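How to Measure a Condo Before You List It

Buyers compare price per square foot before they look at anything else, so get your number right before the listing goes up. County records are often out of date. My own unit at Damgaard Court was on file at 1,921 square feet, and the tape said otherwise.

You need a 25-foot tape or a laser measure, graph paper and a pencil. Sketch the floor plan first, one square per foot, and mark every door and closet.
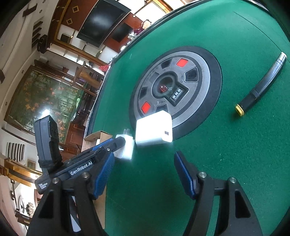 Measure each room wall to wall at the baseboard, and write the figure on the sketch before moving on. Furniture that stays put for showings should be measured too. Something big, like an automatic mahjong table with its green felt top and control hub in the middle, needs chairs on all sides, and buyers will ask if their own table fits. Note the clearance to the nearest wall – 3 feet is comfortable.

Leave out balconies, storage cages and parking. Add the rooms, closets and halls, then check the total against your condo declaration. If the two are more than 5 percent apart, hire an appraiser to measure. Ingvar Bundgaard at Galance charged me around $400.

Keep the sketch. Your agent will want a copy, and so may the buyer's lender.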